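Ornella Fabbri keeps her oven mitts in a drawer of their own, and she's delighted when I ask to see it. "Most people have one burnt old thing on a hook," she says. "I've got plaid, I've got stripes, I've got the one my aunt made in Drovness!"

She started sewing them 10 years ago, at the kitchen table in Stavham, and now sells them through a little shop called Lo Presti. Plaid is still her favourite, though it's a devil to line up at the thumb – she once unpicked the same seam 4 times in an evening.

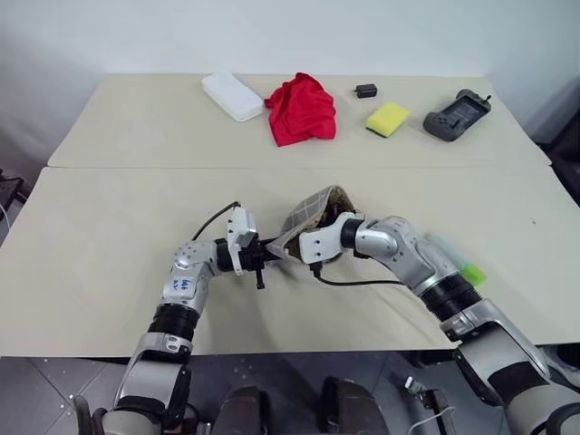
2 min read · 27/06/2019

Plaid also goes with everything, she tells me, even a yellow sponge or a bright red cloth. "I love a bit of colour when I'm clearing up. Why should the washing-up be grey?"

So what makes a good mitt? "Room for your fingers," she says straight away. "And a long cuff, please! I make mine with two layers of wadding and wash them before they go out, so they're soft from the start."

Next she's trying a smaller size for children who bake, and she has already cut the first pair. The check is green and the thumbs, she says happily, match beautifully.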